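Best finish for a wood top that gets hot pots on it??

pinlock46
Posted June 23, 2021
Reddish brown top, black metal legs, got it secondhand. Used for tea and one pot soups mostly. Thinking Skeko hardwax oil but the can was 46 bucks so asking first.

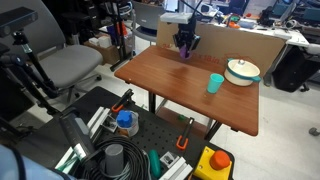
Want to keep the color, dont care about shine. Do I have to sand it all the way down or just scuff?

dorrie_w
Scuff. 324 then wipe. Dont go bare unless its peeling

oakandash
324 isnt a grit. You mean 320.

dorrie_w
typo, yes 320

oakandash
And no on the oil. Hot pots leave white rings, had it happen twice. Poly, three thin coats.

dorrie_w
Disagree, rings in poly are way worse to fix. Oil you just rub more in. Mine's had Skeko on since October, zero marks

Fustow_fan
trivet. 4 bucks

pinlock46
lol fair. I do forget them tho. Is that a cork one or the metal kind

Fustow_fan
cork, metal scratches

oakandash
Test under the top first whatever you pick, some reds go really dark with oil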